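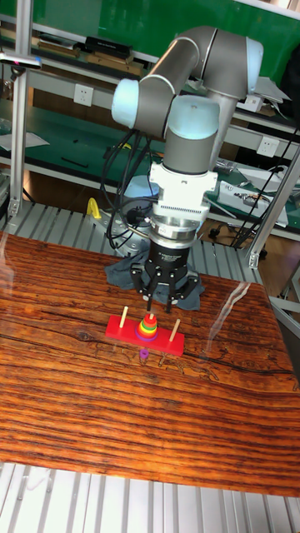
Section 6: Setting Up the Ring Stacking Exercise

By now your arm should be bolted down, powered and homed, and you've earned something a bit more fun than torque settings. The ring exercise is the one we at Corley suggest for everybody's first afternoon with the hand, and plenty of people come back to it long after they've moved on to real parts (we do too).

Before you start, have the arm in Teach mode, the speed dial at 20 percent and the Llorente hand plugged in, with its status page open on your screen.

1. Set the peg board on the tabletop within easy reach of the arm. A slight angle is fine, and you'll teach the board position in step 4 anyway.

2. Put the rings on the middle peg, largest at the bottom. Leave the smallest ring off for now and lay it flat on the table in front of the board.

3. Jog the arm until the fingers point straight down over the middle peg, with a little clear air between the fingertips and the top ring. Take your time with this one. Almost everything that goes wrong later goes wrong here.

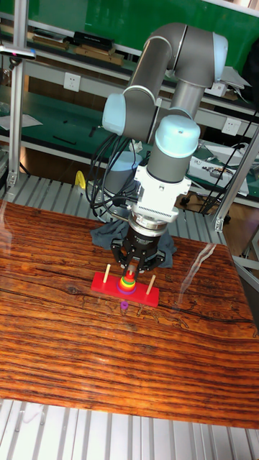

4. Press Save Point and name it HOVER. Then teach both ends of the board the same way, as LEFT and RIGHT. The software works out the angle for you.

5. Open the hand page and load grip profile 121. Profile 126 looks very similar in the list, but it closes a good deal harder and is meant for metal parts.

6. Step through the program one line at a time, keeping a finger near the Stop button. When you're happy with the whole path, let it run through by itself – still at 20 percent, please.

CAUTION: Keep your hands away from the board whenever the arm is enabled, even if it has paused. If a ring drops, press Stop first and pick it up second.

CAUTION: Check that the hand cables have enough slack to follow the wrist through its full turn. A tight cable can pull the connector loose partway through a move.

Note: If the hand reports code 131, it closed without feeling a ring. Lower the grip point a touch and try again. Two or three small changes will usually get you there, and it's kinder to the pegs than one big one.

Note: Owners of the older Neltthorpe controller will find Save Point under the Motion menu.

Once the stack moves cleanly from peg to peg, save the program under a new name and carry on to Section 7, where you'll set the working speed.

We use cookies to remember your language and product model. Accept all | Manage settings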